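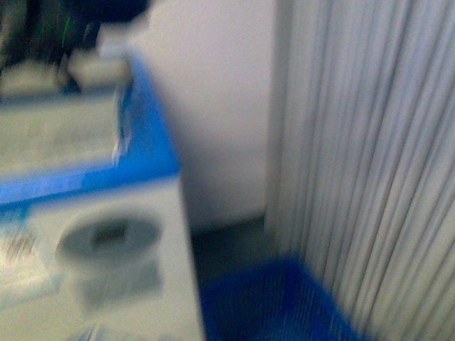 4.2 The open day at Plokholm

Figure 3. View from the head camera during the open day. A white unit with a blue border is on the left and a pleated or ribbed surface on the right, with pale wall between them. The outlines are strongly blurred.

The second set of trials was carried out in public, at the open day held on Sat 4 May in the Plokholm building. The first set (Section 4.1) had been run behind closed doors with only the authors present. We wanted to know how far the same routine would hold up with visitors in the room, and what the visitors would make of it.

The demonstration was organised by Tâm Dương and two colleagues from Unilport. It ran in sessions of 13 minutes. Each session began with a short spoken introduction, followed by the task itself and then time for questions. The software was the Pudona release used in Section 4.1, and no settings were changed between the two sets of trials. Visitors stood behind a line of tape on the floor and could follow the head camera's picture on a screen beside them.

A total of 90 visitors signed in at the door. Of these, 70 filled in the short questionnaire before leaving. It asked how well they had been able to follow the work, whether they had felt safe, and what they would have liked to see more of. Children were helped by an adult and their answers were kept in the count.

Most of the written remarks were about the screen. Several visitors said they had expected a steady picture and found it hard to tell what they were looking at. Figure 3 gives an impression of the kind of view they meant. The large shapes can be told apart by colour and position, but the print or markings on the front of the white unit cannot be read. Visitors who had heard the introduction complained less about this than those who came in part of the way through a session.

We did not remove blurred images from the recordings. Sutcliffe, the firm that supplied the screen, suggested showing a smoothed picture to the public and keeping the raw one for our own use. We decided against this for the open day, as we wanted visitors to see the same input that the software receives. A smoothed picture will be tried at the next open day, in November.

Questions from the floor were noted by hand. The most common one was whether the routine would work in a visitor's own home or workplace. The second was about cost, which we were not able to answer on the day. Section 4.3 compares the questionnaire answers with the task results for the same sessions.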